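Spieltester gesucht: Kinder zwischen drei und sechs für unsere Spielküche

Bei Holtus bauen wir Spielküchen aus Holz, und unser neues Modell Carré ist endlich so weit, dass Kinder ran dürfen! Im September öffnen wir dafür jeden Freitag ab 15 Uhr unser Spielzimmer und suchen 30 Familien, die mitmachen möchten.
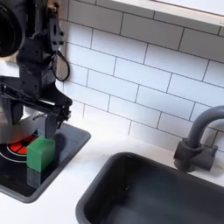 Uns interessiert, wie Kinder beim Kochen auf eigene Ideen kommen. Wird brav gerührt, oder landet alles im Spülbecken? Wir geben kaum etwas vor, denn ein grüner Würfel auf dem Kochfeld kann Spinat sein, Seife oder ein Geburtstagskuchen — das entscheidet der Koch.

Eine Runde dauert 35 Minuten, gespielt wird zu zweit. Geschwister und Freunde sind also herzlich willkommen.
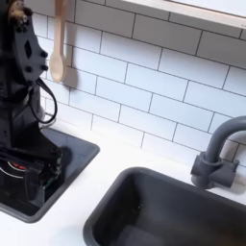 Eltern bleiben im Raum und dürfen sich gern bekochen lassen. Danach sprechen wir kurz mit euch darüber, was zu Hause gespielt wird und wie viel Platz eine Küche dort haben darf.

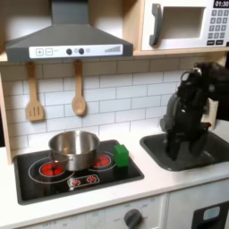 Foto: Holtus / Felicidad Bautista

Mitbringen müsst ihr nur Stoppersocken und gute Laune. Als Dankeschön gibt es einen Gutschein für unseren Werkstattladen.
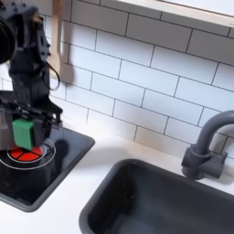
Kochfeld und Spülbecken der Carré

Anmeldung per Mail an Felicidad Bautista, bitte mit Alter des Kindes und Wunschtermin. Wir freuen uns riesig auf euch!

Kommentare

Jule: Geht das auch mit Zwillingen, gerade drei geworden?
Felicidad (Holtus): Unbedingt, meldet euch!
Opa Werner: Der Kochlöffel vor den Fliesen, herrlich. Dürfen Großeltern mit?

Kontakt | Impressum | © Holtus | Nach oben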